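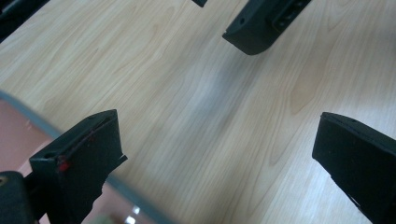 Black gripper fingers over one of the work tables at Laltar.

When the operations manager at Laltar began planning this year's equipment order, she started with spare parts.

"Everyone wants to talk about the arm," she said. "I asked what we would be replacing by May."

The firm, which sorts and packs work gloves, had quotes from two suppliers, Bosach and Pereyra. Bosach came in lower on the grippers, at $208 a pair. Pereyra wanted $521 but included cables and a second set of fingers. She bought five pairs from Bosach and put the difference toward fingers, which she expects to wear out first.

"A finger is a piece of plastic with a screw hole in it," she said. "It should be on a shelf, in a box, and in the budget." 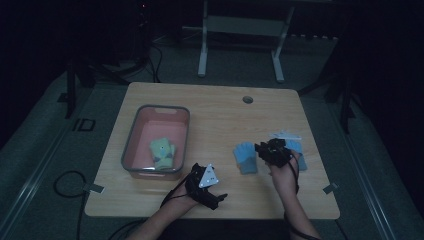

Hand-held grippers over a table with gloves and a storage bin.

The hand-held units were a separate line. Laltar is using them to work out how gloves should be picked up before it commits to a full cell, quoted by Baser at $2829 a month on lease. She has not signed.

"Gloves are soft and they don't lie the same way twice," she said. "I want to know what the job needs before I pay rent on a machine."

Cables got their own entry too - she left them out of her first draft and had to go back to finance for more. A decision on the lease is due after the May review.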